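Defense Economics and Procurement
Handout 4: Reading a multi-year procurement plan

Revised Jan 25, 2020

Scope

This handout covers the structure of a multi-year equipment plan and the points at which the published totals can mislead a reader. It uses the Burness frigate case from the course packet. Read the packet tables first; they are not repeated.

1. Authorization, appropriation, outlay

A plan states what a ministry intends to buy. An authorization permits the purchase. An appropriation makes money available. An outlay is the payment itself. The four figures for one program in one year are almost never equal, and a comparison that mixes them has no value. Ship programs show the widest gap, as payments on a hull may run for years after the contract is signed.

In the Burness case the plan total is 1120 million in constant prices. The first-year outlay is 40 million, nearly all of it for design work and long-lead items such as reduction gears. A reader who looks only at outlays would conclude that the program is minor.

2. Constant and current prices

Check the base year before anything else. Where the plan is in constant prices, find the deflator. A general consumer index will usually understate cost growth in military shipbuilding, where labor is specialized and production runs are short. Where the plan is in current prices, the later years already contain an inflation forecast, and that forecast should be tested separately.

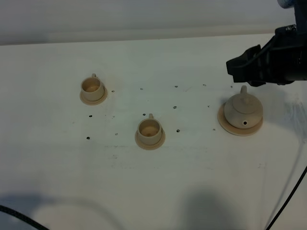 Photo: Stirnutico

3. Domestic content and offsets

An offset is an obligation placed on a foreign supplier to spend part of the contract value in the buyer's economy. Direct offsets relate to the equipment bought. Indirect offsets do not, and may cover any civilian industry the buyer accepts. Multipliers are common: a supplier may receive credit for several times the sum spent. Record the actual spending and the credited value in separate columns.

The Bukik yard agreement contains both types. Only the direct part affects the unit cost of the ships.

4. Slippage

Delivery dates move later far more often than they move earlier. Fixed yard overhead continues during a delay and is charged to fewer hulls per year, so unit cost rises even when the design is unchanged. In the Burness case the second hull slipped by 19 months.

Exercise for March

Using the packet tables, restate the Burness outlays in base-year prices. Show the deflator used for each year. Then recalculate unit cost with one hull removed from the order and with the overhead held fixed. Submit the worksheet and one page of notes.

Reading: Miyazaki course reader, section on shipyard overhead. The appendix on learning curves is optional.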